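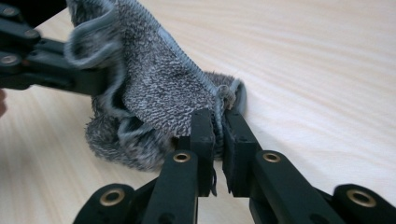
Starting in October, the Palumbo Street laundry room will switch from coins to cards, and the wash prices will change at the same time. A regular load goes from coins to a flat charge on the card, and the dryers will run in blocks of six minutes. We have also had questions about what belongs in the shared machines. Towels are fine, including thick terry ones like the gray speckled towel with the blue-gray bound edge, but please wash them apart from shirts and anything dark that picks up lint. Bath mats with a rubber back should not go in at all. The backing breaks up in the dryer and clogs the vent, and we paid $318 in the spring to have the vent on dryer 2 cleared.

The new cards come from Karar, the company that already runs the machines in the Geltari building. Each apartment gets one card free. A second card costs $6. You can add money at the wall unit next to the sink or at the front office during office hours. The wall unit takes bills and bank cards but does not give change. Money left on a card does not expire, and if you move out the office will pay back the balance when you turn in your keys.

Coins will work through the last day of September. After that the coin slots will be sealed. If you have a jar of quarters saved up, Rosalba Parisi in the front office will trade them for card credit, up to $80 per apartment. Please roll them first. Paper rolls are on the office counter.

The laundry room will be closed for two days while the readers go in. The exact dates depend on the installer and will be posted on the door and by the mailboxes at least a week ahead. During those two days residents can use the machines in the Geltari building, which take the same card. The side entrance will be unlocked from 8 in the morning until 9 at night.

Amedeo Sorrentino has asked us to repeat two older rules. Clothes left in a finished machine may be moved to the folding table after 15 minutes. Lint screens should be cleaned after every dryer load, and the lint goes in the covered can by the door. Dye is still not allowed in any of the washers.

Several people asked for a larger washer for comforters. The Karar price list has one, but it needs a wider drain than the room has now, so it is not part of this change. The nearest large machines are at Ukilov Wash on the corner, open every day.

Questions about cards or refunds can go to the front office, extension 419. Report a broken machine by the number on its lid.

Last updated: July 27, 2024
Reading time: 2 minutes

Recent items
Bike room keys: how to get a second copy
Summer hours for the front office
Hallway painting, floors 3 and 4
Where to leave large cardboard boxes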